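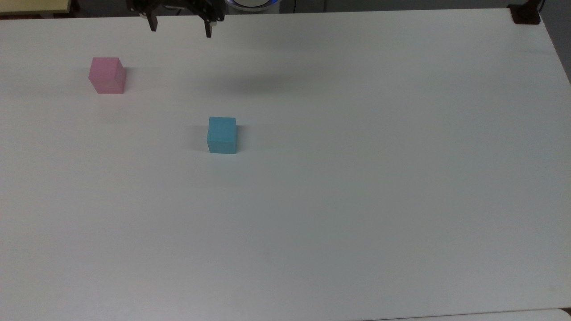
Blocks on the big white table. Pink one to the left, blue one nearer the middle.

The Block Table — a small gallery

Welcome to the least crowded gallery on the Zodano site. Other pages have boats, cakes and a very handsome goat. We have blocks on a table, and we're rather fond of them.

The blocks belong to the Borero set, which came to us as a job lot of 37 and has been shrinking ever since. The last proper tally was in October and I'd rather not repeat it before Christmas. They live in a biscuit tin on the shelf by the door, and they are meant to go back in it at 13 minutes to five, a time chosen years ago for reasons that have been lost along with the green ones.

A few words on the picture, for those who like a few words.

The pink is a dusty, faded sort of rose, a little chalky to look at. The catalogue called it Coral Sunrise. I have seen corals and I have seen sunrises, and I'd have gone with "old bathroom".

The blue is the one everybody asks to borrow. It has been out on loan to the Yeo room twice and came back both times, so it is doing better than our stapler.

Then there's the table, which takes up most of the view and deserves to. No tape, no markings, no lettering, just a great deal of matt white. We bought it from Zuta, second-hand, after a long argument about whether anybody needs a table that size. It shows every crumb. It also had to come in through the window, and the window has never closed properly since.

The softer grey patch across the upper middle is shadow, so please stop writing in to recommend cleaning products. We've had three kinds suggested already and one of them took the varnish off a chair.

This page has had 1,150 visits, roughly 30 of them mine. More blocks will be added when they turn up — try the bottom of your coat pockets, and leave any you find in the tin.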